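Imprimer cette page | Envoyer par e-mail

Rechercher sur le site OK

Compte rendu de visite : l'atelier de collecte de Nandedix

Groupe de travail « Équipement », visite effectuée en septembre. Rédaction : Hermine Leitner.

Nous étions quatre à faire le déplacement : Lihua Cheng pour la partie technique, Wendell Achterberg pour les achats, Anika Ruiz-Ortega pour les locaux et l'assurance, et moi-même. Le rendez-vous était fixé à 9 h 30. Xiomara Pennington, responsable des opérations chez Nandedix, nous a reçus et nous a accompagnés jusqu'au début de l'après-midi.

L'objet de la visite était limité. Notre laboratoire doit remettre avant l'hiver une demande de crédits pour un poste de collecte de démonstrations manuelles, c'est-à-dire des pinces tenues à la main, un casque, de quoi enregistrer et de quoi stocker. Le bras robotisé viendra plus tard, sur une autre ligne. Nous avions deux devis sur la table, l'un de Driltus, l'autre de Purnell, et aucun de nous n'avait vu ce type de matériel utilisé pendant une journée entière de travail.

Les locaux

Nandedix occupe un ancien étage de bureaux. L'entrée se fait par l'arrière, côté quai de livraison, et le monte-charge est en service. La surface totale est de 208 m², dont un peu plus de la moitié est consacrée aux pièces de tournage, meublées comme des logements : une cuisine, deux chambres, un séjour. Le reste sert à la réserve, à la maintenance et à la salle serveur.

Mme Ruiz-Ortega a relevé plusieurs points pour notre propre dossier. Les cloisons ont été posées par le bailleur et restent sa propriété. Les meubles ont été achetés d'occasion. Le contrat d'assurance distingue le matériel fixe du matériel porté, et la franchise est plus élevée pour le second. Notre courtier n'avait pas soulevé la question ; il faudra la lui poser par écrit.

Le chauffage est coupé dans la réserve. Les batteries n'y sont donc pas rangées l'hiver, elles sont gardées dans le couloir, dans une armoire ventilée fermée à clé.

Le matériel et ce qu'il coûte à entretenir

Chaque opérateur travaille avec une paire de pinces. Nandedix a commencé avec du matériel Driltus et a complété ensuite avec du Purnell. Les deux parcs cohabitent, ce que Mme Pennington ne recommande pas : les pièces ne sont pas interchangeables, il faut deux jeux de câbles et deux procédures d'étalonnage.

Les postes de dépense qu'elle nous a signalés, dans l'ordre où elle les a donnés :

- les garnitures intérieures des mâchoires, qui s'usent et se remplacent par paire ;
- les câbles, première cause d'arrêt d'une séance ;
- les marqueurs imprimés, peu chers, à refaire dès qu'un coin se décolle ;
- les sangles et mousses de casque, à prévoir par personne pour des raisons d'hygiène ;
- les disques.

Sur les câbles, M. Achterberg a demandé un chiffre. La règle de la maison est de budgéter 20 % du prix d'achat des pinces chaque année en consommables et petites réparations, câbles compris. Notre avant-projet n'en prévoyait pas. Les devis que nous avons reçus ne mentionnent pas non plus les pièces d'usure, sauf une ligne « kit de démarrage » chez Purnell dont le contenu n'est pas détaillé.

Le délai de livraison est l'autre sujet. Pour la dernière commande, Nandedix a attendu 73 jours entre le bon de commande et la réception, alors que l'offre annonçait six semaines. Le retard portait sur une seule pièce. Mme Pennington fait désormais inscrire la livraison partielle dans les conditions, ce qui permet au moins de former les gens sur ce qui est arrivé.

Le logiciel d'enregistrement, Xolalpa, se paie à l'année et par poste. M. Cheng a pu l'essayer un quart d'heure sur une machine de la salle de contrôle. Il le trouve correct, avec une réserve sur l'export : les fichiers sortent dans un format propre à l'éditeur et la conversion est facturée à part au-delà d'un certain volume. Il souhaite que nous obtenions ce seuil avant de signer quoi que ce soit. Question ajoutée à la liste.

Le séjour

Nous avons passé la plus grande partie de la matinée dans cette pièce. Le travail y porte sur le linge et les coussins du canapé, une catégorie que Nandedix juge longue à enregistrer, parce que le tissu ne retombe jamais deux fois de la même façon et que chaque reprise demande une remise en place. Une séance dure 55 minutes, pause non comprise. Au-delà, selon Mme Pennington, les gestes perdent en régularité et le tri coûte plus cher que ce que l'on a gagné.

Deux remarques de M. Cheng prises sur place. Le poids de la pince compte moins que sa longueur, car on travaille le bras tendu au-dessus de l'assise. Le passage des câbles doit être étudié avec la personne penchée en avant, et les fiches techniques que nous avons ne montrent le matériel que debout, bras le long du corps.
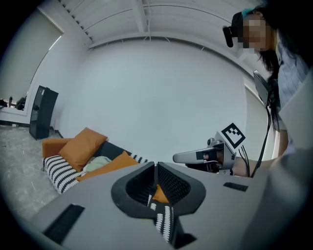
Une opératrice au canapé du séjour, casque sur la tête, pince en main avec son marqueur.

Personnel et formation

L'achat de matériel ne représente, chez Nandedix, qu'une part minoritaire de la dépense annuelle. Le gros du budget va aux salaires. Les opérateurs sont recrutés sans condition de diplôme et formés en interne sur deux journées : la première pour la prise en main et les consignes, la seconde en doublure avec une personne expérimentée. Les premiers enregistrements d'un nouvel arrivant ne sont pas livrés.

Nous avions prévu de confier la collecte à des étudiants vacataires, par demi-journées. Mme Pennington n'y voit pas d'obstacle, à condition que l'étalonnage du matin soit fait par quelqu'un de permanent. Il faudra chiffrer ce temps, qui n'apparaît nulle part dans notre tableau.

Elle a aussi insisté sur le droit à l'image. Le consentement est signé avant la première séance, et les visages sont floutés avant toute diffusion hors de l'entreprise. Le service juridique de notre côté n'a pas encore été saisi.

Ce que nous modifions dans la demande

Après discussion dans le train du retour, le groupe propose les changements suivants :

1. Un seul fournisseur pour les pinces. Le choix entre Driltus et Purnell reste ouvert jusqu'à la réponse de Purnell sur le contenu du kit.
2. Une ligne de consommables, calculée selon la règle indiquée plus haut.
3. Une paire de pinces de secours, complète, commandée en même temps que les autres.
4. La clause de livraison partielle.
5. Le stockage traité séparément, avec le service informatique, qui dispose peut-être de place sur l'existant.
6. L'ameublement sorti de la demande et financé sur le fonctionnement courant.

M. Achterberg n'est pas favorable au point 3. Il préférerait négocier un prêt de matériel en cas de panne, ce que Driltus accepterait sous contrat de maintenance. Les deux variantes seront chiffrées et présentées côte à côte.

Le prix du contrat de maintenance n'est pas connu à ce jour. La demande de devis est partie.

Accès et divers

Le site est à vingt minutes à pied de la gare, une partie du trajet se faisant sans trottoir. Prendre le bus à l'aller si l'on transporte du matériel. Les visiteurs laissent leur téléphone à l'accueil pendant les séances ; prévoir un carnet. Mme Pennington accepte de recevoir une seconde délégation, deux personnes au plus, pour une séance d'essai en conditions réelles. M. Cheng et un vacataire sont pressentis.

Les deux devis et la liste des questions aux fournisseurs sont consultables au secrétariat. Les corrections à ce compte rendu sont à adresser à Hermine Leitner.

Imprimer cette page | Envoyer par e-mail

Contact | Mentions légales | © Groupe de travail Équipement, tous droits réservés | Haut de page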